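We use cookies to remember your basket and to see which pages people read. Accept all | Manage choices

Plorkico Geum 2 Tape-Style Echo Pedal

Posted Mon 27 June by the Bovis pedal desk
593 shares | 14 comments

The first Geum sold out twice while we had it, and we've been asked for it nearly every week since. So we're very happy to have the Geum 2 on the shelf at Bovis at last! It's a tape-style echo for guitar, keys or anything else you can get into a jack socket, and it has the same lovely, slightly seasick wobble that made people fall for the old one. Plorkico made 1,540 of the original before stopping the line, and used ones now go for silly money.

How it sounds

Warm, a bit grubby, and very easy to lose an afternoon to. Each repeat comes back darker than the last, so you can leave it running under a busy part and it stays out of your way. The longest delay is 700 ms. We know there are pedals that go on for several seconds, but at the top of its range the Geum 2 starts to sag and smear in a way we haven't got out of anything else in the shop. Turn the Repeats knob past three o'clock and it will feed back on itself, slowly at first, then quite suddenly (keep a hand near the Level knob).

At the short end you get proper slapback. Put it on a snare, put it on a vocal, put it on a cheap organ — it all works. One of our favourite sounds is the shortest setting with Wobble nearly full and a clean guitar picked close to the bridge, which comes out somewhere between a twelve-string and a music box left on a radiator.

What has changed

The old Geum had a single Tone knob. The new one splits this into Dark, which works on the repeats, and Body, which works on everything, and you can now have a bright guitar with murky echoes behind it. The footswitch is a soft click type, so it no longer thumps through the amp when you're playing quietly. Tap tempo is now built in too, on its own switch, and it sits far enough from the bypass that you can hit one without the other in big boots.

There's a small slide switch at the back marked Trails. With it up, the echoes carry on and die away after you turn the pedal off. With it down they stop dead. We leave ours up.

The one thing that's gone is battery power. We were a bit sad about it too, but the old one could flatten a battery in the middle of a rehearsal, so most owners were on a supply anyway.

Controls and sockets

Knobs: Level, Time, Repeats, Wobble, Dark, Body
Footswitches: bypass, tap
Input: mono jack, on the right
Outputs: 2 jacks, on the top edge (use the left one for mono)
Expression socket: works Time or Wobble, set by holding tap as you plug in
Power: 9V centre negative, supply not included
Finish: moss green or off-white

In the box you get the pedal, four stick-on rubber feet, a cloth bag and a fold-out sheet of settings. Do try the one called "Ferry". It's daft and brilliant.

Playing it with other pedals

It's happiest after your drive pedals and before any reverb. That said, we had great fun with it the wrong way round, going into a Wevoneo fuzz with the repeats right up. It turns every chord into a landslide, and the smallest nudge of the Time knob sends the whole thing swooping down in pitch. You won't use it on every song, but you might write one around it.

For keyboards, turn the pedal's Level down a touch and keep your synth's output below full. The input is set up with guitars in mind and will start to crackle with a hot signal — a nice crackle on electric piano, less so on pads. If you play in stereo, the right output takes a slightly later set of repeats, and it's gorgeous through two small amps placed well apart.
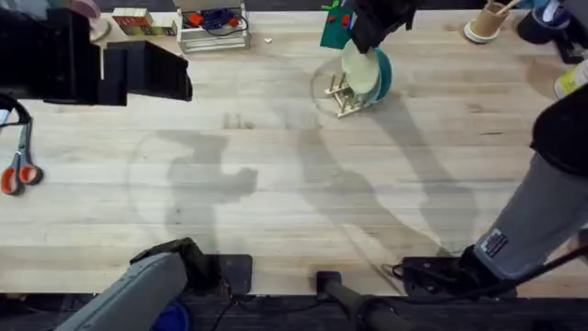
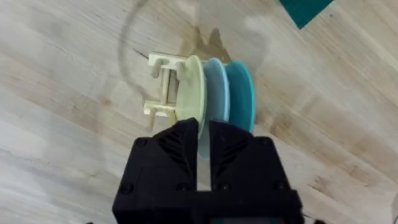
Delivery and stock

Both colours are in now, though the green is going quicker. Orders placed before noon leave us the same day. If your colour shows as out of stock you can still order it and we'll email when the next batch lands. You can cancel at any time before it ships.

Anyone who bought a first Geum from us after February can swap it for the new one and pay the difference, as long as it has its box. Bring it to the counter or send a message through the contact form with your order number.

Share this page | 14 comments

Get new pedals and shop news in your inbox once a month. Enter your email to sign up.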